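The Jarnari fault is a failure in which a simulated robot arm stops short of an object and closes its gripper on nothing. It was first logged by Vivum on 21 Aug 2025. 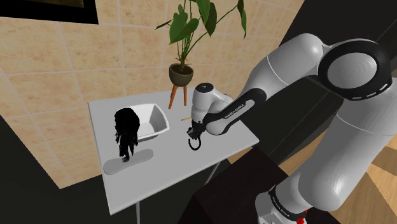 The fault came from a rounding error in the Mundell motion planner. After 1000 steps, the planned wrist position no longer matched the real one. Small items suffered most, and a pencil lying beside the wrist could be missed entirely, while a wide basin was still within tolerance.

Salameh, the test suite, raised no alarm, as it checked joint limits only.
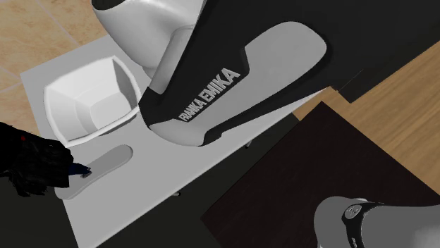 Version 2 of the planner resets the position every 1000 steps. A run of 4000 steps showed no drift.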